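Lillar gym opens winter strength block to beginners

A 12-week strength and conditioning program at the Evach gym in Lillar will take complete beginners for the first time when it starts in February.

The program has run twice a year at the Zamport Road site, but until now it was limited to members who had already trained for at least six months. Head coach Bronisława Kurek said the waiting list had been filling with people who had never touched a barbell, and it made little sense to keep turning them away.

"They'd ring up, we'd tell them to come back in half a year, and most of them never did," she said. "So we've written them their own first month."

There are 40 places, split evenly between the morning and evening groups. Morning sessions begin at 6 a.m. and evening sessions at 6:30 p.m., three times a week, with an optional open gym on Friday. Each session runs for an hour, including the warm-up.

New starters will spend the first 4 weeks on squats, presses, rows and carries with light loads. They join the main group in week five, when the program moves to heavier sets and short intervals on the bikes and rowers. Anyone who would like to stay on the lighter plan for longer can do so at no extra charge.
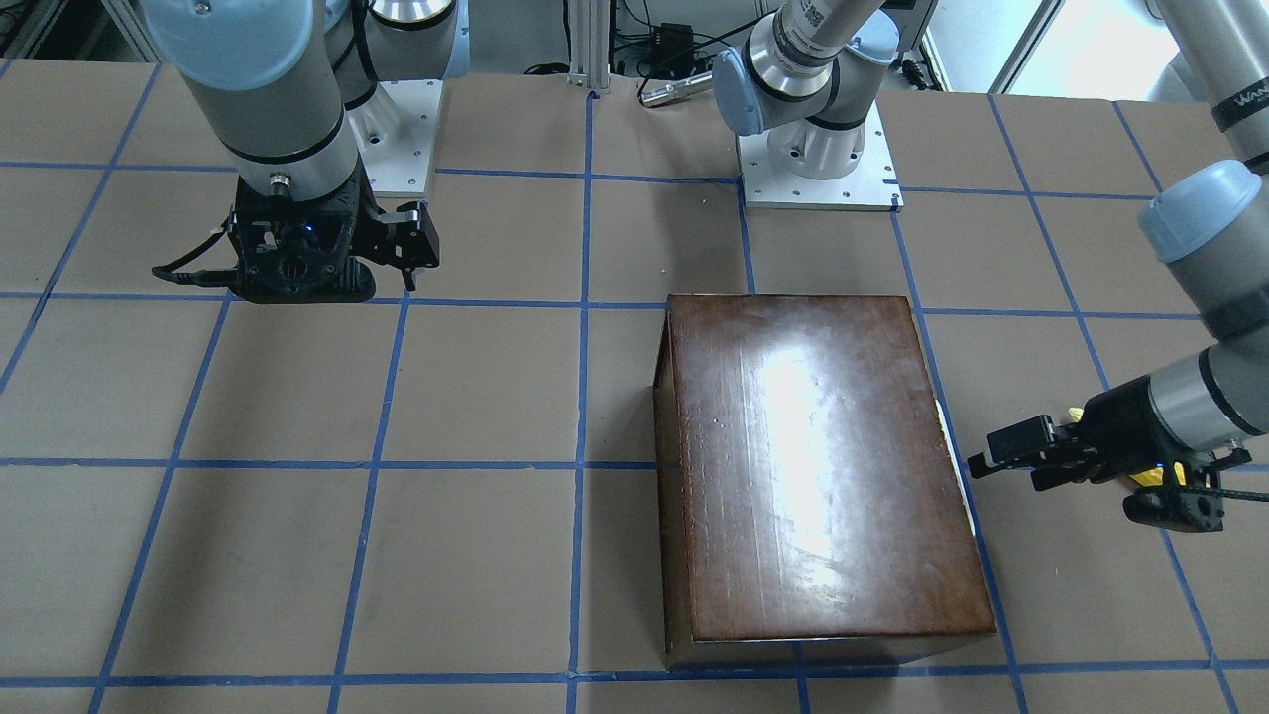
Participants keep a training log from the first day. Weights, sets and hours of sleep go in it, along with a line or two on how the session felt. Coaches read the logs each fortnight and adjust the loads. Kurek said the gym had dropped weekly weigh-ins after the last block, when several people told her they were skipping sessions to avoid the scales. Measurements are now taken at the start and end only, and members can opt out of both.

Food is covered in two evening talks, one before the program begins and one at the halfway point. The gym does not hand out meal plans. The talks deal with shopping, portion sizes, protein at breakfast and what to eat before an early session, and family members are welcome to sit in.

The last block finished in spring with 213 sessions logged by the evening group's beginner-level rowers alone, according to the gym's newsletter, and the furthest any of them had gone in one sitting was 2000 metres. That distance will be the test piece again this time, rowed in week one and repeated in week twelve.

Childminding is available for the morning group in the upstairs room at the Chmielewska Centre next door, and has to be booked the day before. Parking behind the centre is free until 9 a.m.

Registration is at the front desk or by phone. People with an injury or a heart condition are asked to bring a note from their doctor to the first session. Indoor shoes are required on the gym floor.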